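Chapter 4

Gathering Examples

The first learning system I ever fed was a hungry little thing called Callitach, and I fed it badly. I had 300 recordings of somebody picking up a spoon, all made at the same desk in the same mood by the same person (me), and I was so proud of them! Then we moved the spoon over to the next desk and the arm reached confidently for the spot where the spoon used to be. I laughed, and then I went home and didn't sleep much.

So before we get to any of the math in Chapter 5, I want to spend some time on the part of the job that looks like no job at all. You pick a thing up. You put it down somewhere. You do it again, a bit differently. By the end of this chapter you'll have planned and recorded a small set of examples of your own, and you'll have thrown some of them out, which is harder than it sounds.

A few words I'll be using all the time. An example, or a demonstration, is one complete go at a task, from the moment you start recording to the moment you stop. A task is what you'd tell a helper to do in one sentence, such as "put the brush in the pot." A set is all the examples for one task. And when I say the learner, I mean the program, never the student, although the two do have a lot in common on a Monday.

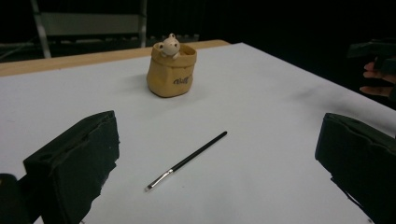 Choosing the task comes first, and my advice is to choose one you could explain to a bored cousin. Keep it to one or two objects and one clear ending. My old lab mate Despina Leka used to write the task sentence on a card before she touched anything, and if the sentence needed the word "then" more than once she tore the card up. Plain doesn't have to mean easy, mind you. Take a thin brush lying flat on a white tabletop: the black handle is simple enough to see against the white, but it's skinny, it lies low, and fingers as chunky as the ones on a hand-held gripper have to come in at a decent angle to close on it. Lay the same brush at another slant and your wrist has to do something else altogether. That's a lovely task for a beginner, because the changes you need to make between examples are small ones and you can make them without getting up.

Next comes variety, the thing I got so wrong with my spoons. Before you record, write down what you're going to change and what you're going to leave alone. For a first set I'd change where the object lies and which way it points, and leave the lighting, the table and the ending as they are. Once the learner copes with that, open things up: another table, another time of day, another pair of hands. Mahfuz Miah and I did this in June for the Tullby set, 60 examples each, and our styles were so different that you could tell us apart from the wrist motion alone. He swoops. I creep. The learner was better for having both of us.

Pace matters too. Try to move the way you'd move if you were explaining something to a friend at the same time, fairly slow but without stopping to think in midair. Those little pauses get learned right along with everything else. I once taught an arm to hesitate for 2 seconds before every grasp, and people kept asking me what it was worried about.

And then there are the duds. Keep a notebook beside you and mark any example where you fumbled, bumped the table or forgot what you were doing. Don't delete them on the spot! Some fumbles end in a nice recovery, and we'll want those in Chapter 11. For now, just put a mark next to each one and carry on.

4.1 Writing the task sentence

Get a card and a pen. Write one sentence, starting with a verb, that says what will be different about the table when you're done.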